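Chapter 4: Wool, Weave and the Trouble with Folding

I learned to fold from my nan, who thought a jumper shoved in a drawer was a moral failing. So when my publisher asked for a chapter on knits, I cleared a spot, spread out a sheet and got stuck in! Before you start your own folding journal (Activity 4.1), have a feel of whatever's in your cupboard. Wovens hold a crease. Knits are springy and want to wander off.

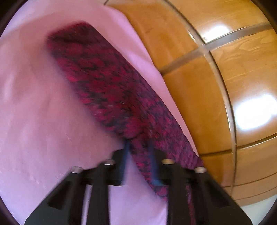
Figure 4.1 Magenta-red and black knit on a pale woven sheet.

Look at how differently the two surfaces behave. The sheet shows soft wrinkles and a few small creases, while the knit is all fuzz and flecks of black. My mate Pierina Vitale stores 25 scarves in one Trurkell tub (I've seen it, it's a beauty) and she rolls the lot.

Gathering is another story. Bunch up a big piece of cloth at one point and the folds fan out from it, a bit like a funnel. We'll use the word "radiating" for those folds from here on.
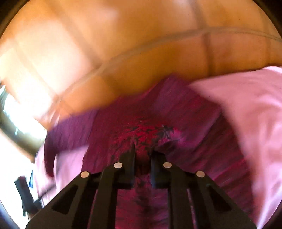
4.1 What makes a fold stay put?

Grab a tea towel and a woolly sock, and fold each one in half.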